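Search this site
Search
Print this page | E-mail this page

Plirnlow Allotment and Garden Society
Notes from the autumn meeting, Mellor Room, November 29, 2018

Written up by Dorothy Kettle, so blame me for the spelling

Present: Iolo Foulkes (chair), Melati Yusof, Alfie Ellwood, Kieran Entwistle, me, and a good few plot holders who came in late with muddy boots and didn't sign the sheet. Please do sign the sheet!

Apologies: none that reached me.

1. Last meeting's minutes

Iolo read them out rather fast. Kieran pointed out that I'd put him down as wanting the hedge taken out, when he'd said he wanted it cut back. I've changed it, and sorry, Kieran. Agreed after that.

2. Water

This took up most of the first half, as I rather thought it would. The bottom trough has been losing water since October and Alfie has been down twice to look at the float valve. He thinks the washer has gone and the arm is bent as well. Melati asked if we could just turn that trough off for the winter and sort it out in spring, and most of us liked the sound of that, but the people on the bottom row (fair enough) don't fancy carrying cans all the way from the gate if we get a dry March. In the end we agreed Alfie would fit a new valve before Christmas and lag the pipe while he's at it. He has a quote of £60 from Zimton for the parts and we said yes to that.

I asked whether the top tap could be lagged too, as mine is the plot that gets flooded when it splits. Yes, if there's any lagging left over. 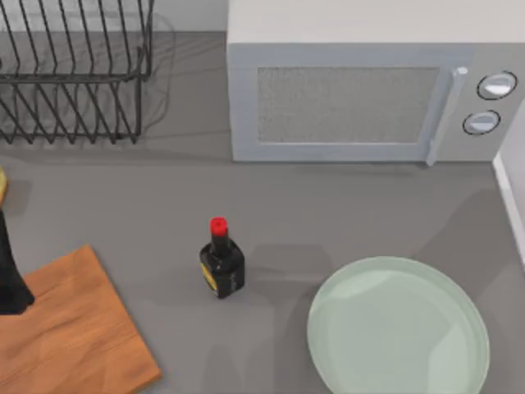
Page 2

3. Rents

Iolo went through the figures. We have £480 in the account with everything paid up to now, so we're all right, just not rich. He'd like the rent to stay where it is for another year. I'd have put it up a little bit myself and I said so, but I was on my own there and I don't mind. Rent stays the same. Half plots stay the same too, before anybody rings me up to ask.

Kieran wondered about letting people pay in two halves. Iolo said he'd do it for anyone who has a quiet word with him.

4. Seed potatoes

Melati is putting the order together again, bless her. She needs names and varieties by the end of the year, and she'd like them on paper this time and not shouted over the fence! Clesis have dropped the small bags, so if you only want a few tubers you'll need to find someone to share with. I'm looking for somebody to go halves on Charlotte, if that's you.

There was a long chat about blight after this which I enjoyed very much and didn't write down. The upshot was that Alfie swears by Sarpo Mira and Kieran says they taste of nothing.

5. Hedge and paths

The hedge along the lane will be cut back to shoulder height in the new year, before the birds start. Kieran has offered his trimmer and would like company. The middle path is a bog again. We've been offered wood chip, about 40 barrowloads, free if we can shift it ourselves, and I think we'd be daft to say no. Iolo will find out when they can tip it and whether the lorry will get round the corner by the gate. If it can't, it'll have to go on the verge and we'll need to be quick.

Please don't put cooked food on the shared compost heap. I've been asked to say this again, so I'm saying it again.
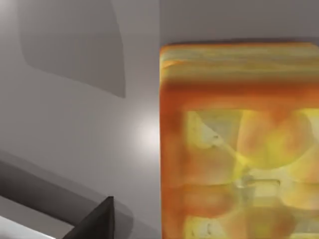 Orange and yellow, close up

6. Summer show

We all want one. It's a question of when, because last time we clashed with the school fair and hardly anyone came after lunch. Melati would like it later in the summer so that the beans and onions are worth looking at, and I'm with her, though it's too late for my sweet peas by then. Alfie wants a class for the ugliest carrot. Passed with no arguments at all, which must be a first for us.

The judging rules need a proper look too. I still think "three matching tomatoes" should mean three of the same kind, and after what was put on the bench last time I'd like it written down. Kieran will have a go at the wording and bring it along next time.

7. Anything else

Somebody has left a good pair of loppers leaning on the water butt by plot nine. They're in the shed now, hanging on the left.

Could the last person out at night lock the gate and spin the numbers round? I've found it sitting on the right code more than once.

Iolo thanked us all for coming out in the dark. Next meeting will be in the new year, same room, and I'll put the date up on the gate once the room's booked.

D.K.

Last updated: after Kieran's correction to item 1
Print this page | E-mail this page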